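8/23/23

Bin day, finally. Orysia has been after me about the big gray one for ages, so I gave it the morning and wrote things down as I went (Satish, this is mostly for you, you'll want it when you do the other one in November).

Took everything out first and sorted it onto the side bench. Lots of little Larano brackets had ended up mixed in with the Vedilow stock, plus 11 washers that belong to neither. Those are in the jam jar by the sink if anyone's missing some! Vacuumed the corners, then a wipe with the mild cleaner, 40 ml in a bucket of warm water. I tried it stronger on one patch last time and all I got was a headache.

The walls are fine, I think. The floor is another story, scratched all over, and I kept going back and forth on whether to sand it. Started on a scrap piece with 200 grit and it came up even enough, but Biljana thinks we'd only be polishing something that gets scratched again by next week. She's probably right. Leaving it.
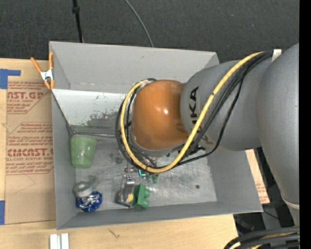 Gray bin on the wood tabletop. Worn paint on the slope below the back wall, dark spot on the right side of the floor.

The worn paint bugs me more than the floor does. I don't want flecks getting in with the small parts, so I asked Vsevolod if he still has any of that Flerkex touch-up left over from the shelves. He thinks there's half a can somewhere (somewhere!!). If it's dried up I'll order more, and then we have to pick a gray, and I know how that conversation goes.

The dark spot: no idea yet. Going to try a plastic scraper before anything wetter.

To do: relabel the Larano boxes, find the lid for the washer jar, ask Uliana where the soft brushes went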